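How a screw works
Written by Morfudd Ifans

A screw is a simple machine. It has a head, a rod called the shank, and a raised ridge that winds round the shank from one end towards the other. The ridge is called the thread. Most of the work a screw does is done by its thread.

The ramp inside the screw

Cut a long triangle out of paper, with one square corner. The sloping edge is a ramp. Now hold the short upright side against a pencil and roll the paper round it. The sloping edge makes a line that climbs round and round the pencil. Mathematicians call this line a helix. A screw thread has the same shape, cut or pressed into metal.

A ramp makes it easier to raise a load. You push with less force, but you have to travel further. A thread does the same job in a much smaller space. When you turn a screw, the material around it slides along the ramp, and the screw moves forwards or backwards.

The distance from one ridge to the next is called the pitch. On an ordinary screw with a single thread, one full turn moves the screw forward by one pitch. Suppose the pitch is 1 mm and you turn the screw with a handle that measures 89 mm round the outside. For each full turn, the edge of the handle travels 89 mm and the screw travels 1 mm. If there were no rubbing, the push along the screw would be 89 times as strong as the force at the edge of the handle. In a real screw much of your effort is used up by rubbing, so the push is a good deal smaller.

Why a screw stays in

Rubbing between two surfaces is called friction. It wastes effort when you tighten a screw, but it also stops the screw from sliding back down its own ramp. The slope of the thread is gentle, so friction is normally enough to hold it.

A tight metal screw is also stretched by a very small amount, too little to see. The stretched metal pulls like a stiff spring and squeezes the parts together. Engineers call this the clamping force. Shaking can make a screw turn a little at a time until the clamping force is lost. A spring washer or a drop of special glue may be used to prevent this.
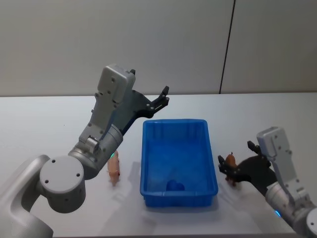 One screw presses hardest on the material close to its head. Further away the squeeze becomes weaker, and the two parts may lift apart slightly. For a round part, the usual answer is to place several screws in a ring near the outside. The flat silver-grey cap on the large round joint has small dark screw holes spaced around its rim in this way. A ring of screws shares the load and leaves the middle of the part free.

The order of tightening matters too. If you tighten one screw fully and then move to its neighbour, the part can tilt. The correct method is to turn every screw until it just touches, then tighten them a little at a time, crossing from one side of the ring to the other.

Wood screws and machine screws

A wood screw has a sharp point and a coarse thread — the ridges are far apart. It cuts its own path into the wood. A machine screw usually has a blunt end and the same thickness all the way along. It fits into a nut, or into a hole that already has a matching thread. If the threads do not match, the screw will jam or fall out.

Most screws tighten when turned clockwise. The left pedal of a bicycle is an exception and tightens the other way.

Words to learn

Helix: a line that winds round a cylinder and climbs as it goes.
Pitch: the distance from one ridge of a thread to the next.
Shank: the rod of a screw.
Thread: the ridge that winds round the shank.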